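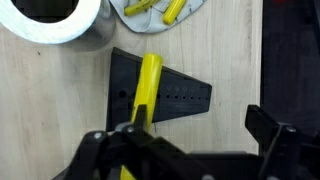
Figure 1. Peg and board task, wrist camera view.

3. Equipment and budget

Our group was asked to plan the purchase of a second gripper for the bench. The first quote, from Mikanitz, came to $1,794 for one gripper with a mounting plate. Skevik offered a simpler two-finger model for $495, without the plate or any spare fingertips. Both brochures promise "effortless handling of small parts." We did not find a test in either one that backs this up.

The pegs cost almost nothing and the black board was already in the lab, so nearly all of the money goes into the gripper. We doubt the higher price is justified for this task. A yellow peg is a smooth cylinder, and holding one is the easy part. Lining it up with a hole is harder, and that depends on the arm and the camera – neither quote covers those.

We also question the service life figures. Skevik says its fingertips last a full semester, but gives no load or number of cycles. We put $40 in the budget for replacements and expect to spend it.

Delivery from Mikanitz is listed as seven weeks, which would fall after our final demo. Our recommendation is to borrow the Dakari unit for two weeks, run the same pegs with it, and hold off on both orders until there are results to compare.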